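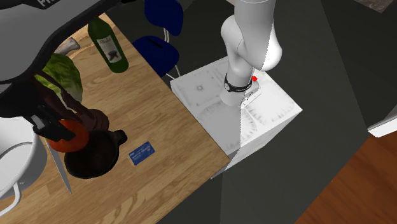

Oiling a timber table, how long before we can eat off it?

2 min read

Hi all, I picked up a secondhand dining table in Clemgate a while back and I've been putting off doing anything to it. The top's bare and it drinks up every drop of tea. I've bought a tin of Coson hardwax oil and my in-laws are coming for Christmas lunch. Is two days enough, or should I just chuck a tablecloth on it and deal with it in the new year? Also, what grit should I be sanding to?
Savita Chaudhary

Tablecloth. Do it in January.
Brijesh R.

I did ours in September with a different brand so check your tin, but two days felt pretty tight to me. It was dry to touch by the next morning and I still got a ring from a mug on day four (my own fault, no coaster, very cross with myself!). If you do go ahead, put it on thin. Thinner than that, even. Wipe off everything that hasn't soaked in, then go along the edges underneath, where it likes to pool.

I stopped at 180 grit. My neighbour goes much finer and swears by it, but I reckon hers took up less oil and the colour came out a bit flat. Try a bit on the underside first.

And please lay the rags out flat outside to dry, don't scrunch them up in the bin. Oily rags can catch fire by themselves.
Wanda Wilczyńska

Last updated 23 December 2021

Contact us | © Juvside Community Help | Back to top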